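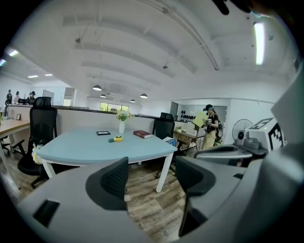 Page 27

Section 4. Showing the Task by Hand

By now your Sikis hand gripper should be charged and paired with the Dristari recorder, and we hope the pairing went smoothly. From here on you do the job yourself, with the gripper in your hand, and the recorder keeps track of how you moved. It feels a bit odd for the first few tries (most people hold their breath without noticing!) and then it becomes quite ordinary.

The table used in this section carries a vase of flowers, a small picture frame lying flat, a red book and a tape measure in the middle. Yours can hold whatever you like, but a small object near the center makes a kind first task, and a tape measure is about as friendly as they come.

4.1 Before you start

1. Choose a table you can walk up to comfortably, and push any chairs back far enough that you won't bump them with your hip.
2. Lay out your objects. Leave a hand's width between the one you plan to pick up and its nearest neighbor.
3. Stand at the table edge and hold the gripper with both fingers pointing at the tabletop objects.
4. Open and close the fingers fully, twice. The recorder uses this to learn their range.

Note: People walking or standing elsewhere in the room will not spoil a recording. Do ask them to keep their hands away from the table until you have finished.

4.2 Recording a demonstration

1. Press Start and wait for the tone.
2. Hold still for 800 milliseconds, until the light turns steady.
3. Move toward the object at the pace you would use to hand somebody a full cup of tea.
4. Close the fingers, lift, carry the object to its new spot and let go.
5. Draw the gripper back to where you began, then press Stop.

If you fumble, press Discard and go again. There is no penalty, and we have all done it more often than we'd care to say.

Caution: Keep glassware out of your path. A vase with flowers in it belongs near the back edge, well clear of your swing.

Caution: Do not squeeze past the second click. The finger pads can tear.

4.3 How many to record

Plan on 40 good demonstrations for one simple task, shifting the object a little each time. The Sial memory card holds 1,305 of them, so you have plenty of room to keep going. When you are ready to copy them over to the Pestier trainer, turn to Section 5.

Revised October 2025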